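Out and about: open day at Wallon

I'd been meaning to get along to one of the Wallon open days for ages, and this Tuesday I finally did it (thanks to everyone who swapped shifts so I could!). I drove up with Declan Tapsell from the Vilton workshop, who'd packed enough sandwiches for a family of six, and we got there just before ten to find the car park already full and people parking on the grass.

If you haven't been, Wallon is the big grey shed behind the old Herirar cannery. They teach robots to do small household and packing jobs, and most of that teaching is done by people. Somebody puts a gripper in each hand, does the job themselves, and the whole thing gets recorded so a robot arm can learn from it later. I'd read about it plenty of times but I hadn't really pictured how ordinary the jobs would be. Pouches, jars, lids. I could've been in my own kitchen, apart from the curtains and the cables.

They've got numbered bays with a table in each, and you can wander between them as long as you stay off the rails on the floor. The woman running our group said they'd recorded 2208 runs since the start of the season, and that a good day's work from one person is 135. I asked what happens to the bad ones and she laughed and said they keep those too, in a separate folder.

Then they let us have a go! I was hopeless. You lose all the feeling in your fingertips, so everything you know about how hard to squeeze goes straight out the window. I sent a tube of hand cream skating off the table on my first try and got it upright on about my fifth, to very generous applause. Declan was annoyingly good at it, and has mentioned this several times since. He reckons it's all those years of picking up dropped screws with long-nose pliers.

After lunch there was a talk by a bloke from Şimşekoğlu, the mob who do the machining for some of the metal parts. It ran a bit long and I'll admit the slides on tolerances lost me, but the question time was terrific. A retired physio up the front wanted to know about sore wrists, and they took it seriously: short sessions, plenty of breaks, and straps you can adjust. I was glad somebody asked, as my own forearms were aching by then and I'd only done ten minutes.

Entry's free, parking's free if you get there early, and the coffee van takes cards. The next open day is in October and they cap it at 800, so put your name down soon if you're keen. I've got room for three more in my car, and Declan says he'll bring the sandwiches again. Give me a yell at the front desk or ring extension 227. 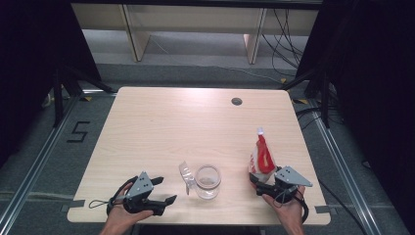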